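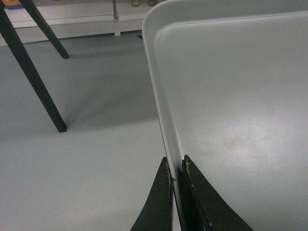 Lesezeit: 4 Minuten

Finger wechseln, Nullpunkt setzen, weiter

Morgens zuerst die Finger. Gerrit Jacobs wartet die Greiferzelle bei Hiebert in Grarnby, und bevor irgendwas läuft, fährt er mit dem Daumen die Kanten ab. Grate, Ausfransungen, helle Krümel im dunklen Überzug. »Die Spitze verrät mir mehr als das Protokoll.« Dann der Lappen, trocken, nie Lösemittel — davon quillt die Beschichtung.

Die Aufgabe klingt banal. Graue Kunststoffwannen am Rand fassen, anheben, ablegen. Ein Finger außen, einer innen, dazwischen die dünne Wand. Drückt der Greifer zu fest, verzieht sich der Rand, drückt er zu schwach, rutscht die Wanne beim Anheben weg. Jacobs hat die Kraft auf 25 Newton stehen und geht da ungern dran. Im März hat es jemand mit mehr versucht. Ergebnis: 3 Wannen mit Riss, ein halber Tag weg.

Schwieriger ist der Winkel. Der Rand ist oben rund, die Finger laufen spitz zu, und wenn das Handgelenk nur leicht verdreht ankommt, sitzt der innere Finger auf der Lippe statt dahinter. Deshalb nach jedem Fingerwechsel neu einmessen: Dorn rein, Referenzblock anfahren, Nullpunkt speichern, Dorn raus. Den Dorn vergisst man genau einmal.

Gewechselt wird nach 200 Betriebsstunden, so stehts im Wartungsplan von Zulieferer Dulletti. Jacobs tauscht früher, wenn der äußere Finger scheuert. Der leidet stärker, warum weiß er auch nicht so recht. Vielleicht die Anfahrt. Zwei Schrauben pro Finger, über Kreuz anziehen, Sicherungslack drauf. Alte Finger kommen in eine Kiste, beschriftet mit Datum und Seite — für die Nacharbeit, falls die je kommt.

Danach der Probelauf, langsam. Handgelenkkamera an, Bild auf den Monitor, Hand am Zustimmtaster. Erst der leere Griff, dann eine Wanne. Jacobs guckt dabei nur auf den Spalt zwischen den Fingern. Steht die Wand gerade drin, gibt er die Geschwindigkeit frei. Wenn nicht, nochmal von vorne, mit Dorn. Demnächst soll eine zweite Zelle dazukommen, Projektname Zevdale, gleiche Wannen, andere Finger. Die Einmessroutine will er übernemen.

Kontakt: Redaktion | © 2019 | Nach oben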